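# Can an amateur club register a player who's still listed with his old club?

I keep the registration records for Birnau, an amateur soccer club in a regional Sunday-style league (eleven-a-side, adult, nobody paid). We have a winger who played for Godoy until the end of last season. He wants to play for us, he's trained with us since the middle of August, and he's good enough that people have started asking why he isn't on the team sheet.

The trouble is that Godoy still shows him as an active player on Kisport, the online system our league uses. When I put in the transfer it came back with "pending release" and has sat there ever since. Their secretary tells me he owes $299 in dues and that they won't release him until it's paid. He says he paid most of it in cash to a coach who has since left. Neither side has shown me a piece of paper.

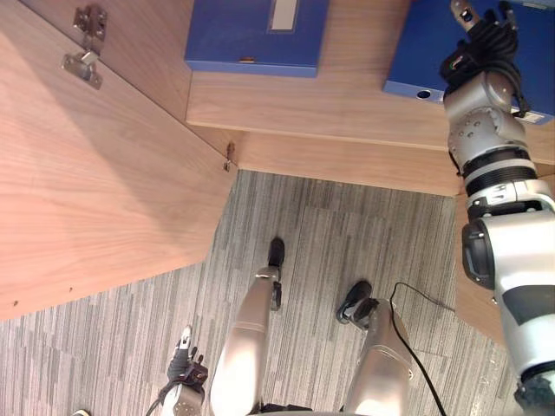
Our own manager says we can play him on a "trial form" for three games while it gets sorted out. I asked where the trial form is described and he told me everybody knows about it. I've been through the league handbook twice and found trial forms for preseason friendlies and for the youth section, and that's it. The league office answered my email with a link to the same handbook.

So what I'd like to know is:

- Can a club really block a release over unpaid dues at this level?
- Is the three-game trial a real thing for league matches?
- If we play him and it turns out wrong, what do we stand to lose?

I would prefer an answer from someone who has been through it. I've had plenty of the other kind.

*Posted by wingback_ledger*

---

## pultison_exile

I've been through it, on the receiving end, so take this as one club's experience in one league. Your handbook beats anything I write.

On the dues: many amateur leagues do let the old club object to a transfer over money owed, but an objection usually has to be made in writing and inside a fixed period. A secretary telling you something on the phone may not count. Ask the league in one sentence: "Has Godoy lodged a formal objection to this transfer, and on what date?" Don't ask them what the rule is. They'll send you the handbook again. Ask what they've received.

If they've received nothing, ask them to process the transfer. If they have received something, ask for a copy. You'd be surprised how often the amount on the form is smaller than the amount being talked about. When I was at Pultison we were told a center back owed a whole season, and what came through was a bill for one fine and a tracksuit.

I'd be just as careful with your player's story. Cash to a coach who has left may be perfectly true. It's also what I'd say if I hadn't paid. Get him to write down when he paid and how much, and see whether he has any texts from that time. If he gets vague, you've learned something before he's cost you any points.
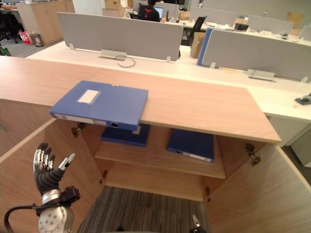

### The trial form

I don't believe in it. Every league I've been in has had some version of this rumor, always three games, and I have never seen the rule in print for a competitive match. Somebody's uncle played under one once. If your manager can point to a page number, fine. If he can't, the player doesn't play.

### What you could lose

In our case it was the points from both games he played, plus a fine of 10 dollars per game, which was a joke next to the points. We went from third to sixth. The opposition in the second game hadn't even noticed. It was a club we hadn't played yet that reported us, and they were within their rights.

Check whether your handbook makes it the club's job to confirm a player is eligible. Ours did, in very plain terms, and "the website let us add him" got us nowhere at the hearing. Kisport will let you put practically anyone on a team sheet in my experience, so I wouldn't read anything into it if his name comes up in the drop-down menu.

My order of business would be:

1. Email the league with the single question above and keep the reply.
2. Get the player's account in writing.
3. Ask Godoy for an itemized statement, by email, with your league contact copied in.
4. Leave him off the team sheet until his status reads "registered" and you have saved a copy of the page with the date showing.

---

## offside_1789

Just play him. We did this two seasons ago and nothing happened. Clubs only complain if they lose, and half the refs don't check the cards. By the time anyone looks, the release has gone through and it gets backdated.

Also he could just pay the $299 if he wants to play that bad.

> **pultison_exile:** Backdated by whom? I've never seen a registration date moved earlier to cover a game already played. If your league does that I'd love to know which one. "Nothing happened" means you weren't reported.

> **offside_1789:** it's amateur soccer man

---

## touchline1648

Mostly agree with the first answer, with one thing I'd question. Waiting for an itemized statement from Godoy hands them the calendar. A club that doesn't want to lose a winger can take a very long time to type up a bill.

Look for a transfer deadline in your handbook. If there is one, the date your application went in may matter more than the date it's approved, so find the confirmation email from when you submitted it. If the application was incomplete, for instance if the player never clicked his own consent link, then it may not count as submitted at all. "Pending release" can look the same either way. I wasted most of a month blaming another club when our guy simply hadn't opened his email.
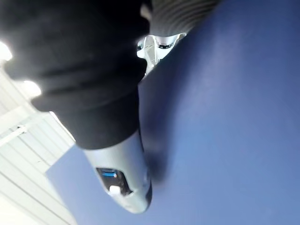 As for paying, there's a middle way that worked for us. The player pays the disputed amount to the league to hold, the transfer goes ahead, and the two of them argue about the cash afterward. Not every league will do it, and ours grumbled, but it took the player out of the fight. I wouldn't have your club pay it for him. You'd be accepting a debt you have no evidence for, and the next player will expect the same.

I'm less certain than the first poster about the fines. Ours were a lot higher than ten dollars, so don't budget on that.

> **wingback_ledger:** He had not clicked the consent link. It went to an old email address. I've had it resent and the status now says "with former club", so I suppose it's only now reached them. The league also confirms there's no written objection from Godoy so far, which doesn't match what their secretary told me. Manager has been asked for a page number and has gone quiet. Player stays off the sheet this weekend.

> **touchline1648:** Save that reply from the league somewhere you can find it.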